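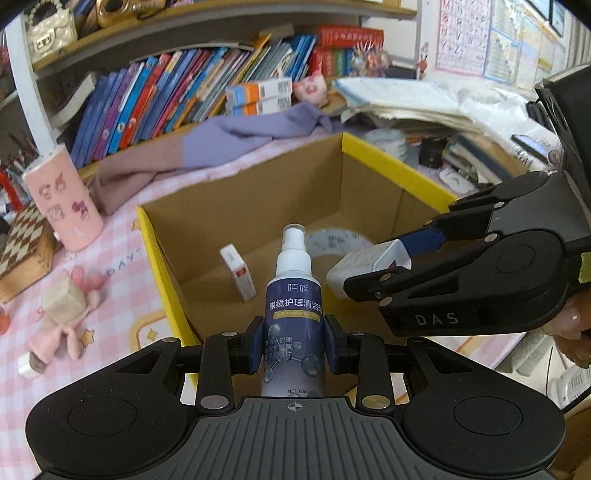 Fig. 3. Box task, left tool on the spray bottle, right tool on the small white block.

3. Recording a two-handed box run

By now you've got both tools paired and charged (section 2 if you haven't), so this is the bit where you collect something useful. I wrote these steps after our first 83 runs at Torham, about half of which I had to bin, so please learn from my mess!

3.1 Put the open box in the middle of the desk, straight in front of you. Leave the rest of the desk as you found it. We tried clearing everything away at first, and the policy Fung-ping trained on those runs fell to bits as soon as it met a desk with books and toys on it.

3.2 Pick up a tool in each hand, hold them both over the box and wait for the beep. If you only get one beep, put both down and start again.

3.3 Take the first object with the left tool. Bottles go upright between the fingers, with the pads flat on the sides. Squeeze until it stops sliding, then stop squeezing -- the width reading goes odd if you bend the fingers.

3.4 Bring the right tool in from the side with the second object. Small boxy things can sit at an angle, that's fine.

3.5 Lower one object, let go, lift clear, then do the other. Go at the speed you'd unpack shopping.

3.6 Hold still over the box for 3 seconds and press stop.

Note: don't tidy the box between runs. Whatever is already in there stays, leaning or lying as it fell. Aroha compared tidy starts with untidy ones on the Esen desk and the untidy set won easily, with 145 runs in each.

Note: swap which hand goes first every so often. I forgot for a whole afternoon and ended up with a policy that simply wouldn't start with the right.

Caution: check that spray caps are on before you grip. The pads get slippery and cleaning them takes ages (see 6.2).

Caution: keep your fingers behind the handle guard. The jaws won't do you any real harm, but a pinch makes you jerk and that run is spoiled.

If a run goes wrong, mark it "dropped" and carry on. Don't delete it, as Reinhold uses the dropped ones for the recovery tests and he'll come looking for them.

Steps last changed 6/9/23. Go on to section 4 for copying the runs across.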